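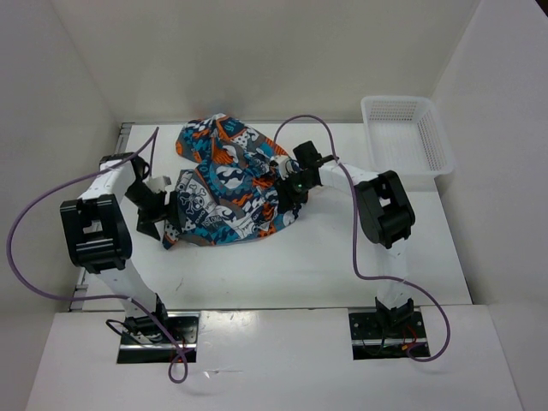

Progress report to the Prendo housing fund: Eltenville rents and sale prices, May

Median asking rent in Eltenville rose 2 percent over the quarter. The listing sites call that a cooling market. We are not convinced. Asking rents leave out anyone who renewed, and the renewal letters we have collected from tenants show bigger jumps, mostly in the older buildings near Mulder Street.

Sale prices are harder to read. The county posted a 3 percent gain, but it counts the Plivholm condos at contract price and ignores the closing credits. Take those out and the gain may be close to nothing. We have asked for the credit amounts twice and received a brochure.

Work done so far: 15 landlord interviews, the full set of deed transfers through March, and a first pass at the vacancy count. The vacancy count is weak - we relied on utility shutoffs, and plenty of empty units keep the power on.

Still owed to you are the renewal table and the map. Both will be 4 weeks late. We would also advise against quoting the 2 percent figure in your newsletter until the table is finished.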